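Unit 6: Registration, Abstracts and Room Scheduling for a Regional Scholarly Meeting

Course handout, Academic Program Administration
Instructor: Soledad Salinas
Section leader: Bảo Tạ

Read this before the lab. The worked case is the Kismont regional meeting, which has 118 accepted papers and one building. Bring the blank grid handed out with Unit 5.

6.1 Terms

Abstract: a short statement of a paper, submitted for review. In this course the limit is 250 words unless the call says otherwise.

Panel: three or four papers in one time slot with one chair.

Slot: a block of time in the schedule. A slot exists across all rooms at once.

Session: one panel in one room in one slot.

Hold: a session left empty on purpose until the program is final.

Do not use "slot" and "session" as if they meant the same thing. Most of the errors marked down in last year's lab reports came from this.

6.2 From submission to panel

Submissions come in two forms, single papers and full panels. Full panels are reviewed as a unit and are either accepted or returned. Single papers are reviewed one at a time and then grouped. Grouping is the slow part.

Steps for grouping:

1. Sort accepted single papers by subject area, using the author's first keyword only.
2. Within each area, form groups of four.
3. If one paper is left over, move it to the area given by its second keyword.
4. If two are left over, reduce two groups of four to three and form a new group from the four papers you now have.
5. If three are left over, they form a panel.
6. Give each panel a working title. Authors do not see working titles.

Step 4 requires at least two full groups in the area. For smaller areas see Nghĩa Thái's note in the reader, which treats areas with fewer than eight papers.

A paper should not be placed in a panel on method alone. Two papers that both use interviews may have nothing to say to each other.

6.3 Capacity

Let P be the number of papers, k the mean number of papers per panel, and R the number of rooms. The number of panels is P/k, rounded up. The number of slots is the number of panels divided by R, again rounded up.

For Kismont, P = 118. With k = 3.5, P/k is 33.7, so 34 panels. With six rooms, 34/6 is 5.7, so six slots. Six slots in six rooms give 36 sessions, and two are holds.

Nine papers were withdrawn in May, leaving 109. The same method gives 32 panels and still six slots. Four sessions become holds. The withdrawals did not shorten the meeting. A slot is saved only when the panel count falls to 30 or below.

Seats are a separate matter. The six rooms together seat 590. The plenary hall, Zernudura, seats 1,000 and is not counted as a session room.

6.4 Conflicts

A hard conflict is one person with two duties in the same slot. A soft conflict is two panels on close subjects in the same slot. Hard conflicts must be zero. Soft conflicts are listed and reduced where possible.

Check chairs as well as presenters. Chairs are often added late, after the conflict check has been run, and the check is then out of date. Run it again after every change to the chair list.

Treat names with care when matching records. Hường Tô may appear in one file with the family name first and without marks in another. Match on the e-mail address first and the name second. Where a person has used two addresses, merge the records by hand and note the merge in the log.
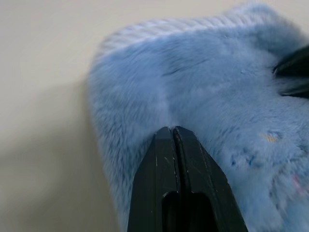 6.5 Registration

Registration opens after the acceptance letters go out and before the schedule is public. Presenters must register by the presenter deadline or their papers are removed. State this in the letter and again in the reminder.

Keep three lists: accepted, registered, and paid. They are never the same length. The printed program is built from the registered list. Badges are built from the paid list, with a box of blanks at the desk for everyone else.

The lab uses Sevlow for all three lists. Export as plain text, one record per line. Do not sort the export before you load it into the grid; the record order is used to break ties.

6.6 Changes after the program is final

All changes go on a numbered change sheet. An entry gives the session, the old state, the new state and the time of day it was approved. Rooms may be changed up to the evening before. Slots may not be changed at all once the program is printed.

If a chair does not arrive, the last presenter on the panel chairs. If a presenter does not arrive, the time goes to discussion and later papers are not moved up.

6.7 Lab work

a. Build the Kismont grid for the original list and again after the withdrawals.
b. List all hard conflicts. The data contain five.
c. Place the holds, and explain the placement in one paragraph.
d. Recompute 6.3 with five rooms.

Reading for Unit 7: Nhàn Kim, "Chairs and Timekeeping," in the course reader. Skip the appendix.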